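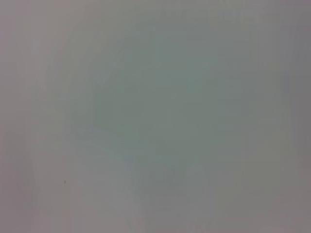 How to Run a Weekly Review in 32 Minutes

Filed under: Planning & Habits

A weekly review is a short appointment with yourself where you look at what you finished, what you didn't, and what is coming up. Most people who give it up do so because the first one took an entire afternoon. The version below has a fixed length and four parts. You need a calendar, your task list, a notebook and a timer.

Before you start

Pick a time when you are unlikely to be called away. The end of the work week suits many people, but an early morning is fine too. Put it in your calendar as a repeating event and give it a plain name. Turn off notifications on your phone and close your email. You will open email once, in part one, and then close it again.

Part one: Collect (11 minutes)

Go through every place where loose items pile up. That means your inbox, your voicemail, paper notes, the bottom of your bag and any messages you marked unread. Write each item on one list. Don't sort anything yet, and don't reply to anyone. If an email needs an answer, write "answer Dabbas about the lease" and move on.

Sharon Ndung'u taught this method to new staff at Birkden, and she had one person arrive with 2337 unread emails. She told him to move everything older than a month into a folder called Old and start with what was left. Do the same if your inbox has gotten away from you.

Part two: Look back (5 minutes)

Open last week's calendar and read it day by day. Add anything you promised someone in a meeting to your list. Then write down two things that went well and one thing that got stuck. Keep each to a single line.

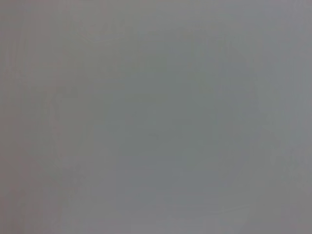

Gray, out of focus

Part three: Sort (11 minutes)

Work down the list from the top. For each item, choose one of these:

Do it next week. Give it a day.
Do it later. Move it to a separate list with a month next to it, such as August.
Hand it to someone. Write the name and when you will check back.
Drop it. Cross it out.

If you can't decide in a few seconds, the item is probably too big. "Zotberg project" can't be done in one sitting, but "call Zotberg for the delivery dates" can. Rewrite it and keep going.

Part four: Look ahead (5 minutes)

Open next week's calendar. Check for clashes, travel time and anything you need to prepare. Choose the three tasks that matter most and block time for them now, while there are still gaps. Leave at least one gap empty for things that come up.

If you run over

Stop when the timer goes off, even if the list isn't finished. Mark your place and start there next time. After a few weeks the list gets shorter and the parts fit the clock. If part three is always the one that runs over, try a quick five-minute collect in the middle of the week.

If you miss a week, don't do a double session. Look back over the last seven days only and carry on as normal.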